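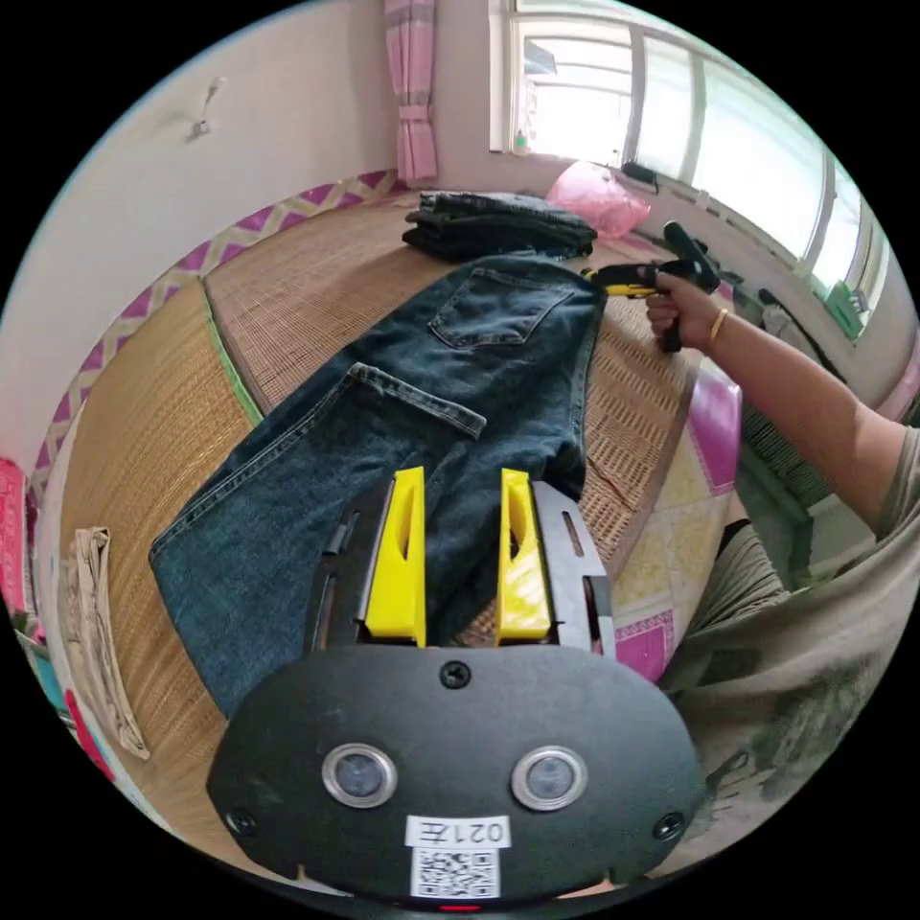
Minutes of the Barkberg Clothing Swap, November planning meeting

Started at 6 in the evening, a little late because the kettle was slow. I took the notes again, so blame me for the spelling.

Last month's minutes: fine, nobody had changes.

Jeans. We spent most of the night on these! Denim is what people ask for first and it's also what we store worst. We agreed to stop rolling and go back to folding flat – lay the pair out on a bed or a mat, back pockets up, smooth the legs, then fold and stack. Dark pairs go in one stack. Faded seams are okay, ripped crotches are not (we had a long talk about this and I'm not writing it all down). Check every pocket, please. I found a bus ticket and half a cookie last time.

Bags. Plastic bags are all right for carrying things over but not for storage. Wusosar still has the cardboard boxes we liked, and I said I'd order 40.

Hall. Nellamus wants 600 for the whole day, which made a few of us gulp. Hajji is smaller but has better windows, and you can really see the color of things in there. Vote went to Hajji, with two against.

Money. We have over 600 left, so skipping Nellamus means we can buy a second clothes rail. Agreed.

Still open: who irons, and whether kids' sizes get their own table. I'd like them to – it was chaos last time.

Closed at 10 to eight. Next meeting same place, bring your own mug.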